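Mon 15 October

Hodeo wants us to believe that sorting your trash will change your life. There is a leaflet. It came through the door with the bill and I read it standing up in my coat, which is the only reason I read it at all. Wash, crush, separate, return. The claim is that an ordinary household throws out 1,000 drink containers a year, and that this household could "turn the tide" by putting them in the correct bag. I would like to meet the ordinary household. I would like to see its kitchen floor.

Anyway, I said I would try it until the end of November and then decide, so I am writing it down.

I spread the blue cloth over the table before anything else. The cloth is past saving (candle wax, plus that curry from the summer) and I had no intention of getting soda on the wood. Then out came everything that had been living under the sink and behind the door. Cans, bottles, caps with no bottles, cartons with a bit of foil still hanging on. I had been telling myself it was a small pile. It was not a small pile.

The rules, as far as I can make out, are these. Cans go in one bag, plastic in another, and cartons go nowhere unless you live in Andel, where they have a special bin. Caps stay on the bottles. Last year caps came off the bottles. I remember very clearly being told off by a sign about it at the Jorarness depot. So which is it? The leaflet doesn't mention ever having said anything different, and I find that a little suspicious. Somebody changed their mind and would like us all to forget.

Then there is crushing. The leaflet says to crush. The machine outside the store in Srour won't take a can if it can't read the code on the side, and once a can is flattened the code is a wrinkle. I lost a whole bag that way in the spring, stood there feeding them in and getting them back, feeding them in and getting them back, with a line forming behind me. Now I leave them whole and they take up half the hall. If the people who print the leaflets have ever used the machine, I will eat the leaflet.

The imported drinks are their own problem. I like the shop that sells them, and I like not knowing exactly what I'm going to get, but I can't read most of what is printed on them and I have no idea if the machine can either. Red can with yellow Chinese lettering, square code on the side, perfectly good can as far as I can see. Does it count? The leaflet has a picture of a generic can, gray, smiling. It does have a face. I'm not making that up.

I gave it an hour and a half. By the end I had two bags tied and a third thing that was more of a heap. The cloth went straight in the wash. I scrubbed my hands twice and they still smell faintly of old orange.

Am I a better person? I can't say I feel it. The space under the sink is nice, I admit. I can reach the pipe now, and I found the good scrubbing brush, which I had replaced in the summer with a worse one. But I notice that the leaflet's big promise was about the planet and all I got was a brush.

There is also the money. A full bag is supposed to bring back enough for "a little treat", and I would like to know what they are treating themselves to over there, because the bus to Srour and home again eats most of it. I could walk – it is not so far – but not with bags, and not in this wind.

I'll go Thursday if it's dry. The heap can stay on the chair until I have worked out the carton business. Must ask at the shop if they take the foreign ones back themselves. Also out of dish soap, and the hall light has started flickering again.
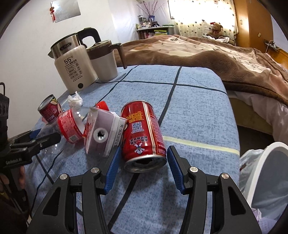

The red can, code side up. Still undecided.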